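1/ Small thread on bowel prep, because our clinic audit is finally done and I am way too excited about it. We looked at 574 colonoscopies at Wakel, all adults, all outpatient.
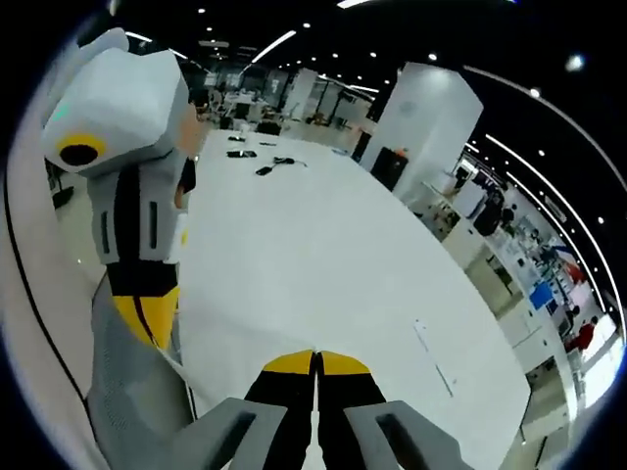 Yellow tips, nearly touching.

2/ The question was simple: does splitting the prep (half the evening before, half early that morning) get us a cleaner colon than drinking it all the night before? For our patients, yes, and by more than I'd guessed!

3/ 300 people got the split dose. Kalkidan Abera scored the photos without knowing who was in which group - a heroic amount of squinting.
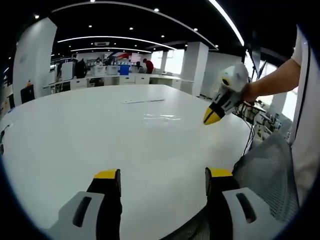 4/ Clean matters most for flat polyps, especially on the right side, where they're pale and barely raised. Think of that thin white strip lying on the white table: same color, hardly any height, easy to slide right past. Now add a film of leftover stool and good luck.

5/ Repeat procedures for poor prep: 43 in total, most of them in the night-before group.

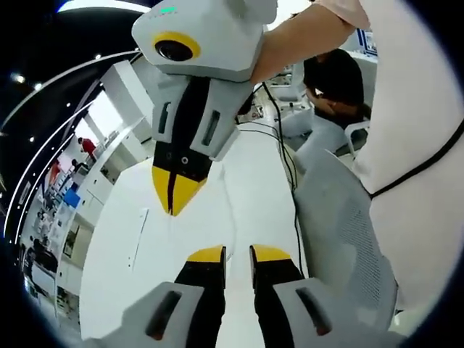

Trinidad Escobar: do people really get up at 4 a.m. for the second half? Mine would riot.

6/ Most did! The grumbling was real, but the Beyene leaflet with the big clock on the front helped a lot. Afternoon slots are much easier - second half at breakfast time.
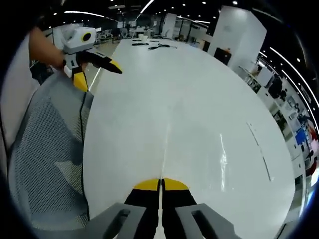

The big white table.

7/ It's one clinic and it wasn't randomized, so please read it that way. Next we're trying it with people who have long-term constipation, and I can't wait. Slides in December.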